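Tundine Adds Tea Corners to Guest Rooms at Zarmont Lodge

2024-09-15

Tundine, which runs the Zarmont lodge, has finished fitting a tea corner in each of the lodge's 164 guest rooms. The work started in March and was done floor by floor so that the lodge could stay open. Guests can now make a hot drink in their room at any hour without going down to the dining hall.

Each tea corner has an electric kettle, two cups, a tray and a small stock of tea, instant coffee and sugar. The stock is refilled every day when the room is cleaned. Bottled water is supplied with it at no charge. Herbal tea and decaffeinated coffee can be picked up at the front desk.

Kettles and table linen were supplied by Drerkum, a household goods wholesaler that also serves the lodge's dining hall. The order came to 200 kettles. Those not placed in rooms are held in the linen store on the ground floor as replacements. A guest who reports a faulty kettle will be given another the same day.

Tundine chose patterned cloths in place of the plain white ones used before. White cloths showed tea stains after one or two stays and many had to be taken out of use. The new cloths are washed at the lodge's own laundry. Housekeeping staff change them between guests, and during a stay on request.
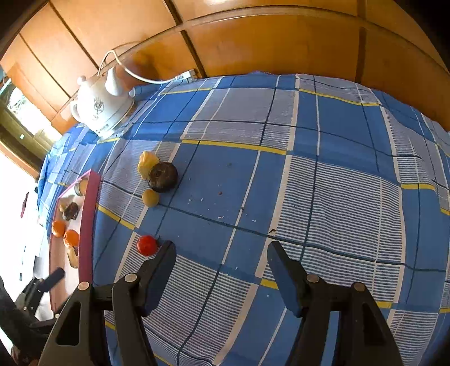
The wood paneling in the rooms was kept. Tundine looked at painting over it and decided against this after guests' comment cards came back in favor of the wood. The panels have been cleaned and repolished by Dehghan, a joinery workshop that has carried out repairs at the lodge for 12 years. Dehghan also replaced damaged trim in the stairwells and refitted the doors of the luggage room.

Electrical outlets were checked in every room as part of the same work. Guests are asked to use the kettle for water only, to leave it on the table where it is set out, and to keep the cord clear of the table edge. Cards with these instructions are placed in the rooms. Families with small children may ask for the kettle to be taken away before they arrive.

A trial was held before the full order was placed. Kettles were put in the rooms on one floor, and guests staying there were invited to fill in a short form at checkout. Tundine received 1348 completed forms. The most common request was for a larger table, so that a kettle and a tray could stand on it with space left over for a meal or a laptop. Larger tables have been put in the family rooms. The single rooms keep their present tables for now.

Room rates have not changed as a result of the work. Breakfast is still served in the dining hall, and the hot water urn in the lobby remains in place for day visitors and walking groups.

Bookings can be made at the Zarmont front desk or by telephone. Group organizers who need extra cups or kettles in a meeting room should ask when they book.

About Tundine

Tundine operates lodges and guest houses for walkers, families and small groups. Zarmont is its largest property.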